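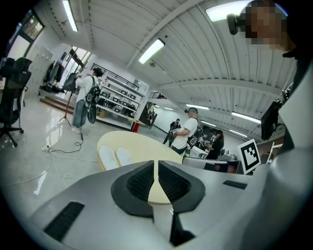
Questions we get about the ground-floor room at Mernel, updated in October. If yours isn't covered, call the front desk at extension 923 or ask for Vinzenz Fuchs, who handles bookings.

## The room

**How big is it?**
The ground floor is 729 square feet, measured wall to wall. The raised walkway isn't included in that number and isn't part of the rental.

**Can we go up on the walkway?**
No. Staff use it to reach the storage doors. You can't hang backdrops, banners or lights from the black railing either, even light ones. If you need a backdrop, bring a freestanding frame.

**What furniture comes with the room?**
The round table, office chairs, and the white shelving along the far wall. Light stands can be added when you book. Tell us how many chairs you need at least one day ahead and we'll have them in the room.

**Can we move the table?**
Yes, with two people. Lift it, don't drag it. The floor has a glossy finish and marks easily, and a dragged table leg leaves a line that doesn't mop out.

**Can we bring our own table?**
Yes, if it fits through the Ebrahimi Street door. The loading entrance on the other side of the building closes at 4 p.m.

## The table

**Can we put hot drinks on it?**
Use a coaster or a tray. The top is glossy and heat leaves a dull ring. There are coasters in the kitchen, in the drawer under the microwave.

**What about tape?**
Painter's tape only, and take it up the same day. Packing tape and duct tape leave glue behind. If that happens, tell us and leave it alone. We've had more damage from people scraping than from the glue.

**How should we clean it?**
Damp cloth, then a dry one. No scouring pads and no spray with bleach in it. A little dish soap is fine for anything sticky.

**Is there glare off the top?**
Some. If you are shooting small items, bring a matte cloth or a sheet of paper to put under them. Turning the light panel so it points away from the table also helps.

## Lights, cables and power

**How do the light stands work?**
Each one is a thin tripod. Open the legs all the way before you raise the stand, and tighten the collar by hand. Loosen the knob on the panel before tilting it. If a knob won't turn, don't use pliers. Call the desk.

**Do we need sandbags?**
Yes, for any stand raised above head height. They are kept in the hall closet and you can take what you need. Please bring them back.

**Can we plug one power strip into another?**
No. One strip per wall outlet. If you run short of sockets, ask for an extension reel.

**Do cables have to be taped down?**
Where people walk, yes. We ask for a clear path from the door to the shelves at all times. Cables that stay close to a stand or under the table can lie on the floor, but pull out the tangles before you start work. Cable covers are in the closet with the sandbags.

**How should cables be left at the end?**
Coiled loosely and fastened with a hook-and-loop strap. Don't wrap them around the stand or around the power strip. White cables go in one bin and black in the other. It makes it easier for us to check what's missing.

**Can we leave lights on while we go to lunch?**
Please switch them off at the strip.

## Shelves and storage

**Can we use the white shelves?**
Ask first. Equipment stored there stays there, and we don't want it moved to make room for coats. Empty shelf space can be assigned to you when you book. Put your name on anything you leave.

**Where do bags go?**
There are hooks in the entry. You can keep a backpack with you in the room, but take it off before you work between stands or close to the shelving.

**Can we leave things overnight?**
Only if you have the room booked for the next day too. Anything else goes to lost and found after closing. We keep lost items for one month.

**Are our things insured?**
No. Our policy covers the building and our own equipment. For any booking where you bring gear worth more than $4,000, we ask to see proof of your own coverage.

## Floor and cleanup

**Do we have to take our shoes off?**
No. Clean, dry shoes are fine. No cleats, no high heels, and no work boots with grit in the soles.

**Can the office chairs be rolled around?**
Yes, but not over cables. Hair and string collect in the wheels, so if a chair starts to pull to one side, turn it over and clear the casters.

**What do we need to do before leaving?**

- Wipe down the table.
- Lower the light stands and fold the legs.
- Switch off and unplug the power strips.
- Coil the cables and put them in the bins.
- Push the chairs in.
- Dry mop the floor. The mop is behind the hall door.
- Take your trash to the bins outside.

**How long should we allow for that?**
Half an hour is enough for a small group. Cleanup counts as part of your booking, so plan to stop early.

**What if we spill something?**
Wipe it up right away. If it has run under the shelving, call the desk. Don't move the shelving yourselves.

## Booking and problems

**How do we book?**
Through the Pidis calendar or at the desk. A booking isn't final until you get a confirmation from Vinzenz.

**Something is broken. Who do we tell?**
Meinrad Schnyder looks after the equipment. Leave a note on the clipboard by the door with the item and what's wrong with it. If it's electrical, unplug it and call him the same day.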